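Garra manual de duas pontas: relatório do projeto Plinamon
Oficina partilhada Kernska, 24 de outubro de 2026

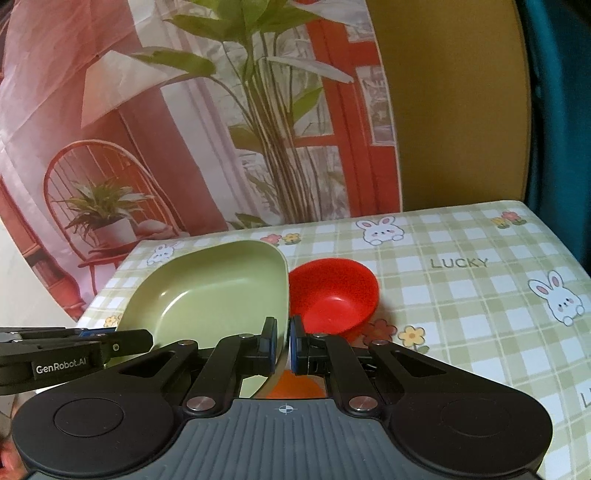
O Plinamon começou em julho, quando decidimos que o trabalho de semestre ia ser sobre preensão e que queríamos fazer tudo à mão, na bancada, sem simulador. A pergunta era simples de escrever e deu-nos trabalho para meses: que movimentos fazem as pessoas quando pegam numa taça pela borda com dois dedos mecânicos, e quanto disso se consegue aproveitar para programar depois um braço pequeno?

1. Material e bancada

Trabalhámos com garras manuais, daquelas que se seguram na mão e abrem e fecham como uma pinça grande. A parte que construímos é a bancada: a mesa, os fundos, os suportes e o programa que organiza os registos, a que chamámos Coso (era o nome provisório da pasta e ficou). Na mesa usamos uma toalha de xadrez verde e branco com coelhos e flores, e por trás pendurámos um pano impresso com plantas e uma cadeira vermelha. Parece decoração de quarto de criança e foi uma das melhores decisões do projeto! Com um fundo liso, o nosso detetor de bordas acertava quase sempre e não aprendíamos nada. Com xadrez, letras e bonecos começaram a aparecer os erros interessantes.

Os objetos principais são taças. A verde é grande, de contorno quadrado com os cantos arredondados e borda fina; a vermelha é mais pequena, redonda e funda. Gostamos especialmente de as pôr encostadas uma à outra, porque a ponta da garra tem de escolher por onde entrar. O interior da verde é brilhante e faz um reflexo comprido na parede, que o Coso insistia em tratar como se fosse uma segunda borda.

2. Procedimento

Cada sessão tem uma disposição inicial e uma tarefa curta: afastar as taças, passar um objeto de uma para a outra, rodar a verde sem a levantar. Quem manipula não ensaia antes. Fizemos 19 sessões e em cinco delas mudámos a luz a meio, primeiro por acidente (fundiu-se o candeeiro da bancada) e depois de propósito, porque os dados ficaram muito mais ricos.

Guardámos 800 tentativas. Destas, deitámos fora as que tinham o registo de abertura incompleto, um problema do nosso guião de gravação que só descobrimos na nona sessão e que se resolveu com uma linha. Custou ver desaparecer uma tarde inteira de trabalho por causa de uma vírgula.

3. O que aprendemos

O mais giro foi perceber que quase toda a gente corrige o pulso antes de corrigir a abertura. Quando a ponta chega torta à borda, a pessoa roda a mão inteira, volta a tentar e só mexe nos dedos no fim. O nosso primeiro controlador fazia o contrário e falhava em taças encostadas. Trocámos a ordem, seguindo o que víamos nos registos, e o braço passou a entrar no espaço entre as duas com muito menos empurrões (a tabela completa está no anexo B).

Também aprendemos que a borda fina engana. No início fechávamos com força a mais e a taça rodava sobre si mesma, fugindo para o lado. A regra a que chamámos Kirkegaard, o nome da rua da oficina, fecha até ao primeiro contacto, espera um instante e só depois aperta. É lenta, mas adoramos vê-la funcionar.

4. Dificuldades

A toalha escorrega. Prendemo-la com molas, depois com fita, depois com molas e fita, e mesmo assim há sessões em que um coelho aparece deslocado em relação ao início. Como usávamos o padrão para alinhar os registos, foi preciso escrever uma rotina de correção que ainda falha quando uma taça tapa metade dos desenhos.

5. Próximos passos

Queremos repetir as tarefas com taças transparentes e experimentar duas garras ao mesmo tempo sobre a mesma taça, uma a segurar e a outra a retirar o que está dentro. A rotina de alinhamento vai ser reescrita de raiz. O código do Coso fica na pasta comum da oficina, com as instruções de montagem dos suportes e a lista de peças; falta ainda passar a limpo as medidas do suporte traseiro, que estão a lápis no caderno da bancada.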